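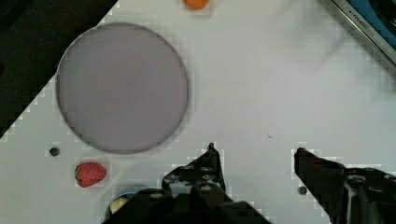

Community > Kitchen & Table > Everyday Dishes

4 min read

Replacing a whole set of plates, or just filling the gaps?

brittany_mck
Hi all, long post, get a coffee. When we got married my aunt gave us a full set of Dundent stoneware, and over the years the dinner plates have gone one by one (two in the move, one to a toddler, the rest just chipped away at the edges). The bowls are still perfect! So now I have a stack of good bowls and four sad plates, and the family is coming for the holidays.

My husband says buy a whole new set and be done. I keep looking at single plates online and thinking I could mix. Winditz has a plain one I like, 40 dollars for a box of four, and it comes in a gray and a sort of oatmeal. Has anybody mixed brands and been happy with it a year later? I don't want the table to look like a yard sale.

Brittany McKinnon, if anyone remembers me from the pie crust thread

oldstove76
I remember the pie crust thread! Mixing is fine, we've done it for years. My only advice is to keep the size the same. I bought some lovely plates that were a half inch wider than the old ones and they would not go in the dishwasher rack without leaning on each other, and that is how I lost two more.

ermelinda.n
Welcome back, Brittany. I'm going to be the one who disagrees and says buy the set. I mixed for a long time, and what happened was that everybody in my house had a favorite plate, and there was grumbling every single night about who got the blue one. When my mother's set came to me I boxed up all the odds and ends and gave them to my niece for her first apartment, and dinner has been so much calmer. My mother ate off those same plates every day of her life, by the way. She never believed in saving the good dishes for company and neither do I.
- Ermelinda Neves

pantrymoth
With respect, Ermelinda, that's an argument for having fewer children at the table, haha. A plate is a plate. I got mine at the church sale, 50 cents each, and I wouldn't cry over any of them.

ermelinda.n
Pantrymoth, I have seen your table in the November thread and it is very cheerful, so I will let you have that one.

tall_kettle
Does anybody know how the matte finishes hold up? I had a matte set from Mfaume and the forks left little gray lines all over them. Baking soda paste took most of it off but it was a chore, and I'd want to know before I bought the Winditz.

oldstove76
Mine mark too. The paste works better if you leave it on while you wash everything else. A shiny glaze is easier to live with if you have heavy forks, though I do think matte looks nicer with food on it.

pantrymoth
More reasons to shop at the church sale.

brittany_mck
You are all wonderful. I read this whole thread out loud in the kitchen and my husband is firmly on Ermelinda's side, of course. I think I'll get one box of the oatmeal and see how it sits with the bowls before I go any further. Tall_kettle, I'll run a fork across one and report back. I'm measuring the old plates tonight, oldstove, I promise!

ermelinda.n
Get two boxes, dear. They always stop making the color.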